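Javer 仿真部开放日参观记录

从 Zoslow 火车站出来坐 461 路，在 Ansari 站下车，过马路就是 Javer 的大门。门卫那里要登记证件，领一张访客贴纸，贴在外套上，出门的时候交回去。停车场当天只给员工用，开车来的人得停到超市后面，再走回来。

开放日每年办一次，往年看的都是装配车间，今年把仿真部也加了进来。我报的就是仿真部这条线。报名表上要填行业和想看的内容，我填的是双臂操作和训练环境。我们单位做仓库分拣，去年开始考虑上一套双臂的设备，供应商给的资料里反复提到“仿真训练”，具体怎么做一直没有人讲清楚，所以这趟主要是去看别人每天怎么干活。

上午九点半集合，地点在一楼大厅。接待我们的是 Parvaneh Vahidi，仿真部的项目协调人。她先说了几条规矩：实验区里不录音，屏幕可以看，问题随时可以问，地上有黄线的地方不要跨过去。随后分组，我们这一组有做物流的，有两位职业学校的老师，还有一对父子，儿子在读高中，问题比大人多。

一楼：实机区

第一站是实机区。玻璃隔断后面有两台样机，都是双臂，当天只开了一台。演示的任务是把一个盒子从左边的架子拿到右边的桌上，中途换一次手。负责演示的 Kornél Sipos 讲得很简单：左手先抓，右手过来接，接稳了左手再松。他连着做了几遍，有一遍盒子在换手的时候歪了，右手夹住了一个角，系统自己停下来，等他过去复位。

他说停下来是对的。以前的版本会继续往下走，盒子掉到地上，程序还认为任务完成了。现在夹爪合拢以后要检查开度和力，两个数对不上就停。有人问检查一次要多久，他说很短，对节拍影响不大，真正费时间的是人走过去复位，再走回来。

实机区的地面贴了很多小标记，是给定位用的。墙边放着一排备用的指尖，磨损了就换。Sipos 拿了一个旧的给我们传着看，内侧的垫片已经磨光了。他们现在按使用时间换，也试过按磨损程度换，后来觉得量起来太麻烦，又改了回去。

两位老师关心的是安全。样机旁边有急停按钮，隔断的门一开，机械臂就断电。学校里如果想用，场地至少要能隔开，这一点 Sipos 讲得很明确，他不建议让学生和满速运行的机械臂待在同一个空间里。

二楼：仿真区

从楼梯上到二楼，走廊尽头是仿真区。房间里没有机器，桌上都是显示器，机房在隔壁，关着门也能听见风扇声。带我们看的是 Sepehr Safavi，他管场景，也就是机器人在虚拟环境里待的那些房间。

他们用的平台叫 Puvow，是自己内部开发的，不对外卖。一个场景由几部分拼起来：墙、地面、门窗、墙上挂的东西、家具，再加上机器人本体。每一部分都可以单独换材质、换颜色。开一批训练之前，系统先抽一套组合，把机器人放进去，再从机器人身上的视角渲染画面。

Safavi 调出来的是当天上午正在跑的一批，房间刷成芥末黄和深蓝两种颜色，黄墙上有斑驳的纹理。他说颜色难看没有关系，训练的时候还嫌它不够乱。真实的房间里什么墙都有，客户那边可能是白墙，也可能是一整面广告布，机器人如果只见过干净的白墙，换个地方就认不出自己的手在哪里。
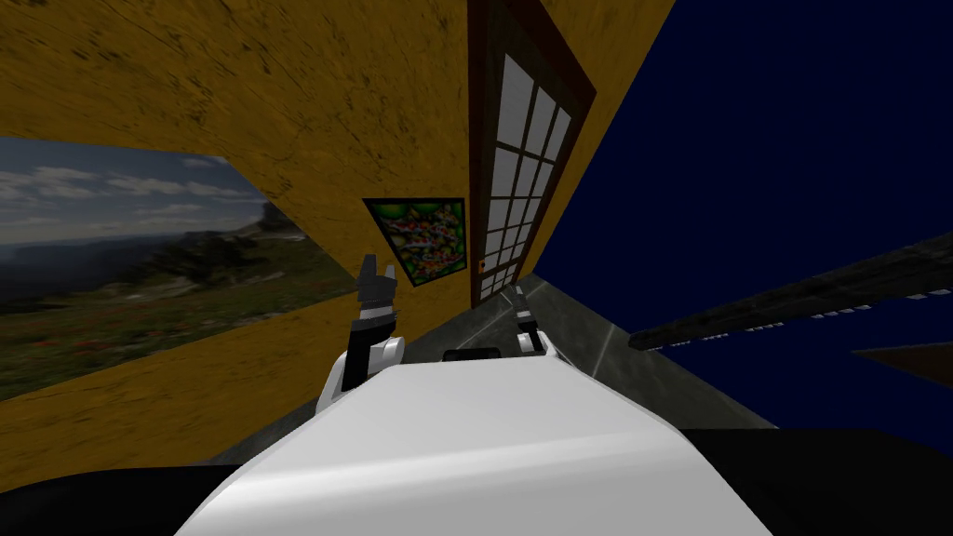 房间的朝向和相机的姿态也要变。相机装在机器人身上，装配时总有误差，身体前倾的时候画面跟着倾斜。他们在仿真里把这个范围故意放大，比实机上会遇到的大不少，这样训练出来的策略对安装误差不那么敏感。高中生问，画面斜成这样，机器人会不会头晕。Safavi 认真回答了，说对网络来讲没有“正”的概念，它见过的角度够多，哪个角度都一样，见得少的角度才会出问题。

我问了物理部分。画面好看是一回事，夹爪碰到东西以后的反应是另一回事。他承认接触是最难调的，软的、薄的、反光的东西都不好办。纸箱还可以，塑料袋现在做不到。他们有一张表，写着哪些物体在仿真里可信，哪些只能拿来训练视觉，不能拿来训练抓取。这张表贴在他工位旁边的柜门上，有手写的修改。我觉得这张表比宣传册有用，问能不能复印一份，他说要问一下，后来答复是不行，但可以现场看。

我抄了个大概。可信的有：纸箱、硬塑料盒、木块、金属罐头。要小心的有：玻璃瓶、带提手的篮子。只用于视觉的有：塑料袋、衣物、电线。我们仓库里三成的货是软包装，正好落在最后一类里。

一批任务怎么跑

接下来看的是流程。一批训练任务开始之前，先要做一次空场检查：机器人在房间里，双臂抬起来，手里不拿东西，看几个视角的画面对不对，关节有没有互相穿过去，身体有没有陷进地面。Safavi 说，新人都觉得这一步可以省，他自己也省过，结果有一次机器人的腰陷在地板里，跑了一夜，早上过来看，所有的数据都要扔掉。

空场检查每次 15 分钟，由系统自动跑，人只看最后的结果。通过了才加载物体。每个房间先跑 200 次尝试，成功率太低就停下来找原因，通常是初始位置抽得不好，物体放在了手够不到的地方。也有例外，上个月有一个房间怎么跑都不成功，查到最后是门的碰撞体比门本身大出一截，手臂一过去就被挡住，画面上什么也看不出来。

这种问题光看渲染画面查不到，要打开碰撞体显示。他给我们切了一下，所有的物体都变成了半透明的块，门框、横梁和挂画各有各的外壳。挂画的外壳可以关掉，机器人一般碰不到。横梁的不能关，手臂往外展开的时候会扫到。

任务的记录是自动写的，每条记录包括房间组合、初始位置、有没有成功、失败在哪一步。记录可以按失败原因筛选。他筛了“夹爪未闭合”，出来很长一串，又筛了“两臂干涉”，就少得多。两臂干涉以前是第一大问题，后来在规划里加了一条限制，两只手之间要留出距离，情况才好起来。代价是换手动作变慢了，一楼演示的时候能看出来，右手过来之前会等一下。
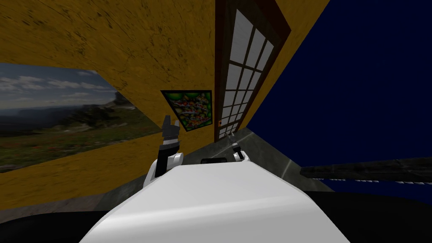
本页最后修改：七月，16:40　　修改人：网站编辑组

下午：座谈

午饭在员工食堂，访客凭贴纸领餐，有汤有主食，咖啡要自己付钱。下午一点半回到二楼的会议室座谈，主持人是 Hywel Bellis，负责客户项目。Babak Pakzad 也在，他带的小组专门做从仿真到实机的转移，话不多，技术问题基本都由他来答。

Bellis 先讲了他们和客户合作的过程。第一步是到现场看，拍照片，量尺寸，记下灯光和地面的情况。第二步在 Puvow 里搭一个和现场相近的房间，再围绕它生成一批变化。第三步训练，第四步上实机，最后是在客户现场试运行。他说多数客户想跳过第一步，直接发一份图纸过来。图纸上没有灯，也没有临时堆在过道里的东西，按图纸搭出来的房间和现场差得很远。

做物流的那位同行问周期。Bellis 没有给数字，只说看物体种类，如果都在那张“可信”的表里，就快，有软包装就慢，有反光的也慢。他问我们单位是什么情况，我讲了货品的比例，他建议先把硬包装的线分出来单独做，软包装继续用人工，等接触模型好一些再谈。这个建议比供应商给我们的方案保守，我回来以后原样写进了内部报告。

Pakzad 讲了转移时常见的几个问题，我记下来的有这些。

灯光。仿真里的灯光可以随便抽，但是实机的相机有自动曝光，窗边和里面差别很大。他们现在把曝光也放进随机的范围里，效果比只换灯光好。

延迟。仿真里命令发出去马上就执行，实机上有延迟，而且延迟的大小会变。最早的一版没有考虑这一点，手到了物体旁边会来回晃。后来在训练里加了随机延迟，晃的现象少了，没有完全消失。

自身遮挡。从机器人身上的视角往前看，自己的身体和手臂会占掉很大一块画面。如果仿真模型的外壳和实机对不上，比如实机上多了一段线缆，网络就可能把它当成障碍物。他们的办法是每改一次硬件就改一次模型，哪怕只是换了一个外壳。这件事没有专人负责的时候经常漏掉，现在硬件组改了东西要先签字，仿真组更新了模型才能合并。

指尖。张开的角度、内侧垫片的颜色和厚度，都会影响识别。一楼看到的磨损件就是这么回事，磨光以后反光变了，抓取的判断也跟着变。

高中生问，既然要改这么多，为什么不直接在实机上练。Pakzad 说他们也在实机上练，一楼那台晚上不关，但是实机一次只能做一件事，坏了要修，东西掉了要有人捡。仿真里掉了，重置就行。最后的一小段一定要在实机上完成，前面的大部分放在仿真里。

一位老师问有没有给学校用的版本。Bellis 说 Puvow 目前没有对外的计划，不过他们每学期接待 5 名实习生，在仿真部和实机区轮换，申请表在网站的招聘栏目里。实习生来了以后第一件事就是学空场检查，学完再搭一个自己的房间。会议室走廊的展板上贴着往届实习生搭的房间，有厨房，有车库，还有一间理发店。

动手环节

座谈以后有动手环节，自愿参加。每个人坐到一台显示器前面，用手柄控制虚拟环境里的双臂，任务是把一个木块从一只手递到另一只手。Safavi 在旁边看着，需要的时候帮忙复位。

我试了几次，前两次都在接的时候把木块碰掉了。原因是手柄控制的方向是按机器人身体来算的，画面一倾斜，我以为往上推是抬手，结果手往旁边去了。旁边那位做物流的同行也一样。高中生一次就递过去了，第二次又掉了。

用手柄控制有一个好处，能体会到两只手距离太近是什么感觉。左手离视角近，看起来大，右手伸得远一些的时候，光凭画面很难判断两只夹爪之间到底还有多少空间。Safavi 建议我们看指尖的相对位置，不要看手臂。我照着做，第三次递过去了，动作很慢。

遥控得到的轨迹也可以存下来用于训练，不过访客的轨迹不存。他们自己的操作员要先练一段时间，动作稳定了才算数。我问稳定怎么判断，回答是看同一个动作重复几遍之后轨迹散得开不开，散得太开就继续练。

散场前在大厅可以领资料，一个纸袋，里面有公司介绍、一份双臂样机的规格单和一支笔。规格单只有英文。Vahidi 在门口收访客贴纸，顺便请大家填一张反馈表，我写的意见是希望下次把转移的部分放到实机旁边讲，边讲边看，在会议室里听有些地方对不上。

几点实用信息

报名在 Javer 网站上，仿真部这条线名额少，开放以后很快就满，装配车间那条线一般都有空位。

讲解用英语，座谈的时候可以用别的语言提问，Vahidi 会帮忙转述。

二楼没有电梯，腿脚不方便的人要提前说，他们会把显示器搬到一楼来演示一部分。

包可以带进去，实验区里要放在门口的架子上。水杯不能带到桌边。

回 Zoslow 火车站的车下午班次少，散场以后我在站牌下面等了很久。赶火车的话，最好在动手环节结束以后直接走，资料可以写邮件请他们寄，地址在规格单背面。

没有问到的问题还有两个，一个是实机的维护合同怎么签，一个是断网的时候系统能不能继续运行。Bellis 留了邮箱，我已经写信过去，收到答复以后补在这一页。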